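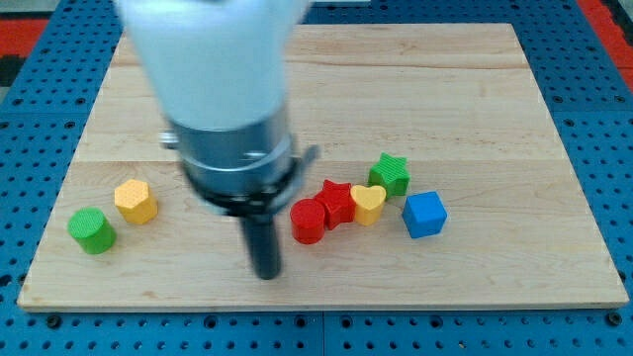
Maple boards back in stock at the Venderden shop

The large maple boards are available again from this month. They sold out in September, and the waiting list had reached 100 names by the time the new lumber came in. If you were on the list, you should already have an email from us. Check your spam folder if you don't see it.

The boards are made the same way as before, from planks glued edge to edge. The wood is pale and will darken a little with use. We leave small knots and dark flecks in as long as they are sound, so no two boards match. If you want one with very plain grain, come in and pick it out yourself – we can't sort by grain for mail orders.

Care is the same as for our other boards. Wipe with a damp cloth, dry standing on edge, and oil it when the surface starts to look dull. For most people that means up to 4 times a year. Do not put it in the dishwasher or leave it lying flat in a wet sink. A board that has cupped slightly will often flatten out if you turn it over and leave it for a few days.

We stock Skevine board oil in the small and large cans. The Mäkelä wax is out until the next delivery.

Plenty of you use these boards for things other than food. They make a good flat surface for kids' toys, clay or puzzles. Keep a separate board for that if you can, and skip the oil on it if you plan to use glue or paint.

Boards can be picked up in Venderden or at the Plirna counter, which is open until 3 in the afternoon. Returns are accepted on unused boards only, with the receipt.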